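In praise of the badly folded shirt

I have spent a good part of this year thinking about laundry, far more than I ever did when the only laundry was my own. Our small group in Zedville gathers examples of household jobs for a learning system, and folding is the job everyone asks for. You put on the kit, you pick up the two grippers, and you fold clothes with them for as long as your patience holds. Then somebody looks through the recordings and decides which ones are worth keeping.

It's the keeping I want to grumble about, in a friendly way. By September we had 3553 folds on file, and a first pass marked 303 of them as poor. Fine, I thought, a few duds, into the bin with them. Then I sat down one Monday with a large pot of tea and watched the lot, and I got up again quite convinced that we were about to throw away our best work!

What was wrong with them? A sleeve slipped and was picked up again. Someone changed their mind halfway and turned the whole garment round. Someone pinched the blanket along with the hem (I do this constantly), let go and had another try. In other words, they looked like folding as it happens in my house, and I daresay in yours.

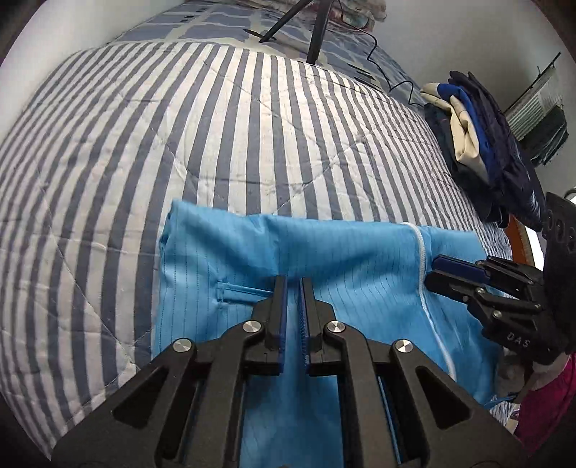 Two hand-held grippers over a light blue garment on a striped comforter, with folded clothes at the far side of the bed.

I do see the other side of it. Our friends at Lakatos, who are tidier people than we are, work at one plain table with one stack of towels, and their recordings are a pleasure to watch. A learner fed on those will pick up a clean, quick fold and pick it up early. But a towel on a bare table is the kindest thing you can ask anyone to fold, and sooner or later the machine will meet a slippery coat on a soft bed, with stripes underneath and pockets and seams to catch on, and I should like it to have seen somebody cope with that.

So my plea, to Borken and Getuneck and anyone else starting a collection this winter, is to be slower with the bin. Write down what went wrong, by all means. Cut the ones where the person simply gave up and wandered off. We did that and still kept 297 of our 303, each with a little note about where the trouble starts, and writing the notes took less time than the arguing had. And do go into real bedrooms if people will have you, and let them fold whatever they've got, in whatever order they like. My next batch is all fitted sheets, and I'm dreading it.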